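Zwischenbericht an die Projektleitung
Vorhaben: Erprobung des Handgreifer-Sets Nallar für Pack- und Sortieraufgaben
Berichtszeitraum: Januar
Verfasst von: Branwen Wynne

1. Stand der Arbeiten

Das Set der Firma Drarkow ist vollständig geliefert und in Betrieb. Bestellt war die Grundausstattung mit Griffstück, Kamera, zwei Sätzen Fingern und der Aufnahmesoftware Jerkeck. Der zweite Fingersatz kam eine Woche später als zugesagt, was den Zeitplan nicht verschoben hat. Auður Baldursdóttir hat die Einweisung übernommen; sieben Personen dürfen das Gerät inzwischen selbständig führen.

Vereinbart waren für diesen Abschnitt 300 verwertbare Durchgänge mit festen Verpackungen und der Beginn der Versuche mit Beuteln. Die festen Verpackungen sind abgeschlossen. Bei den Beuteln sind wir mitten in der Arbeit, bis zum Ende der Laufzeit sollen insgesamt 900 Durchgänge vorliegen.

2. Beutel und Folienverpackungen

Beutel sind für uns der wichtigere Teil, denn im Lager Bevan machen sie den größeren Anteil der Ware aus. Gegriffen wird bedruckte Handelsware in Kunststofffolie. Bewertet werden der Halt beim Anheben, die Verformung der Folie und die Lesbarkeit des Aufdrucks im Kamerabild.

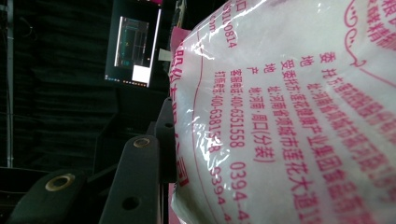 Beim Halt sind die Ergebnisse brauchbar, solange die Finger genug Inhalt zu fassen bekommen. Greift man nur Folie, rutscht der Beutel beim Schwenken weg. Der Hersteller empfiehlt dafür die weicheren Auflagen aus dem zweiten Fingersatz; diese Versuche stehen noch aus.

Schwieriger ist die Beleuchtung. Glänzende Folie spiegelt, und kleine Schrift wird dann stellenweise unlesbar. Eine matte Streuscheibe vor der Leuchte hat in Vorversuchen geholfen — gemessen haben wir das noch nicht. Große Beutel nehmen außerdem viel vom Bildfeld ein, sodass die Umgebung für die Lageberechnung nur noch am Rand zu sehen ist. Drarkow hat dazu eine neue Softwareversion angekündigt, ohne Termin.

3. Bewertung des Sets bisher

Das Griffstück liegt gut in der Hand, wird aber bei längeren Sitzungen schwer. Wir wechseln deshalb öfter ab als geplant. Der Fingerwechsel geht schnell und ohne Spezialwerkzeug. Jerkeck läuft stabil, der Export ist umständlich: Jede Sitzung muss einzeln benannt und bestätigt werden. Der Support antwortet in der Regel am selben Tag, auf Englisch.

4. Offene Punkte

Die Ersatzteilpreise liegen uns nur mündlich vor. Ein schriftliches Angebot ist angefordert. Ungeklärt ist auch, ob der Wartungsvertrag die Kamera einschließt.

5. Nächste Schritte

Im Februar folgen die Versuche mit den weichen Auflagen und der Vergleich mit und ohne Streuscheibe. Zusätzliche Mittel werden derzeit nicht beantragt. Über den Kauf eines zweiten Sets sollte erst entschieden werden, wenn das Angebot für die Ersatzteile vorliegt. Rückfragen bitte an Auður Baldursdóttir, freitags ist sie im Lager Bevan zu erreichen.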